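4.2 Breath pacing and the return to practice

The breath results surprised us, and they are the part of the study we most enjoyed working through. Recall that all 31 participants followed the same slow-paced mat class, and that the two groups differed only in how the out-breath was cued. The Futley group heard a spoken count on every exhale. The Barnel group was told once, at the start, to let the out-breath run longer than the in-breath, and after that the teacher left them alone with it.

We had expected the counted group to settle faster. Beginners often tell us that they like a number to hold on to, and our pilot notes from October pointed the same way. Over the first four classes the counted group did have the steadier rhythm. From the fifth class on, though, the uncounted group caught up, and by the end of the program their exhales were longer in every standing sequence except the lunge series (where almost everyone held their breath a little, teachers included!). Across 482 logged practice sessions, home and studio together, the uncounted group also rated their effort lower on the seated forward folds.

What makes this exciting for us is the home practice. Participants kept a short diary after each session, with one line for the body, one for the breath and one for anything else. We gave no instructions for that last line, and it filled up wonderfully. People wrote about stiff hips after long drives, about a kettle going off in the middle of a resting pose, about noticing their jaw for the first time in years. In 21 of the diaries the breath shows up outside the practice altogether, usually during small daily jobs done with the hands: washing up, sorting clothes, waiting for a download to finish. Pattinasarany (our name for the closing sequence, after the hall where it was first taught) was the part most often linked to these moments, and it is also the slowest part of the class, with long holds and hardly any talking.

We coded these entries as "carry-over" when the participant mentioned both an everyday task and a change in breathing. Two coders read every entry separately and then compared notes. Most disagreements were over entries that named a task but were vague about the breath ("felt calmer doing the laundry"), and we left those out of the carry-over count. Figure 3 goes with this category.
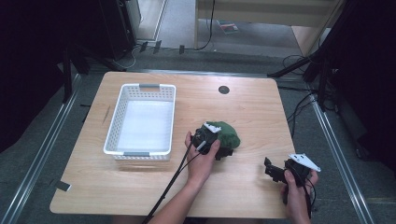
Figure 3. Handling cloth at a table.

One reader of an early draft, Hostville, objected that carry-over may be nothing more than good mood, and asked why a calm afternoon should be credited to the exhale at all. It is a fair challenge, and we went back to the diaries with it in mind. Of the carry-over entries, 13 describe the day as tiring or annoying and still report a longer out-breath, so mood can't explain all of it. It may well explain some. A diary written at night is a loose record of what the breath was doing at noon, and we would love to see this repeated with a simple chest band worn through the day.

The lunge series deserves a second look too. Both groups shortened the exhale there, and the spoken count seemed to make it worse, perhaps because the count kept going while the legs were working hardest. Several people in the Futley group wrote that they were "chasing" the numbers. When the teacher slowed the count in the last two classes the exhales grew again, although the change was small and we had too few classes left to follow it further. Section 4.3 turns to the balance poses, where the two groups were much closer together.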